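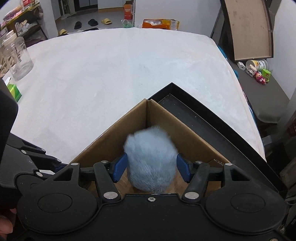

4. Setting up the Ondement bench scale and label printer

4.1 Before you start

This section covers first-time installation of the scale, the label printer, and the Elthorpe packing software on one workstation. Sites with more than one workstation should complete sections 4.2 through 4.5 on the first unit, then copy the settings file as described in section 6.

You will need:
The scale base and its weighing platform
The label printer, power supply, and USB cable
One roll of Cuypers thermal labels
The site code from your welcome letter
A 2 kg check weight

Caution: Remove the red transit screw from the underside of the scale base before connecting power. Applying a load with the screw in place can damage the load cell and is not covered by the warranty.

4.2 Placing the scale

1. Set the base on a level surface, away from fans, heaters, and open doors.
2. Turn the four feet until the bubble sits inside the circle on the rear panel.
3. Lower the platform onto the base. The notch faces the operator.
4. Connect the power supply. The display runs through a segment test and then shows 0.000.
5. Leave the scale switched on for 49 minutes before calibrating.

Note: If the display shows E3, the platform is touching the housing. Lift it off, check for packing material under the rim, and refit.

4.3 Calibrating

1. Hold CAL until the display flashes.
2. Press ZERO with nothing on the platform.
3. Place the check weight at the center of the platform and press CAL once.
4. Wait for the tone. The display should read 2.000.
5. Remove the weight. If the display does not return to 0.000, repeat from step 1.

Record the result in the calibration log. Repeat every July and whenever the scale is moved to another bench.

4.4 Connecting the printer

1. Open the lid and load the label roll with the printable side up.
2. Pull the first label past the tear bar and close the lid.
3. Connect the USB cable to the printer, then to the computer. Do not use a hub.
4. In the software, open Devices and select Add Printer.
5. Set the label width to 118 mm. Leave the darkness setting at its default.
6. Print a test label. The border should be unbroken on all four sides.

Caution: The print head is hot after use. Let it cool before cleaning.

4.5 Entering package sizes

The software compares actual weight with dimensional weight and bills the higher of the two. Dimensions must be taken from the outside of the sealed carton and entered in the order length, width, height. Each carton in regular use can be saved as a preset, up to a limit of 233 presets per site.

1. Open Cartons and select New.
2. Enter the three outside dimensions in millimeters.
3. Enter the empty weight of the carton, including tape.
4. Type a name and select Save.

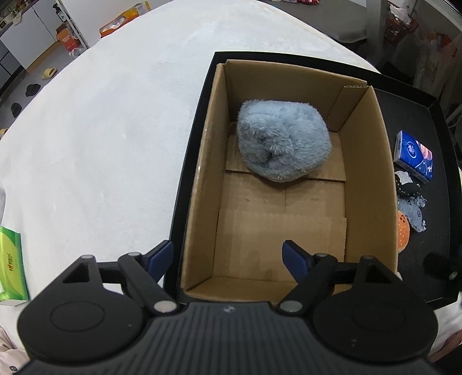
Dimensional weight matters most for soft goods, where the carton is large for what it holds. Carriers use the outside size of the carton and take no account of empty space. A bulky plush item lying at the far end of a long box, with the floor still showing in front of it, is a typical case for choosing a shorter preset. Select Compare Presets to see the billed weight for each saved carton before sealing. Do not compress soft goods to reach a smaller size if the carton walls bow outward, as the carrier may measure at the widest point.

Note: Presets are stored by site code. A preset created at Stutthorpe is not visible at other sites unless Share is switched on.

4.6 Faults during set-up

Display drifts by a few grams: move the scale away from air currents and repeat 4.3.
Labels print blank: the roll is upside down.
Software shows "No scale": close the program, reconnect the scale, and open the program again.
Billed weight looks too high: check that dimensions were entered in millimeters.

If a fault remains, contact installation support (Evelien Wuyts, hardware; Hiếu Dương, software) and quote the serial number from the base plate.

Section last revised March 7, 2026.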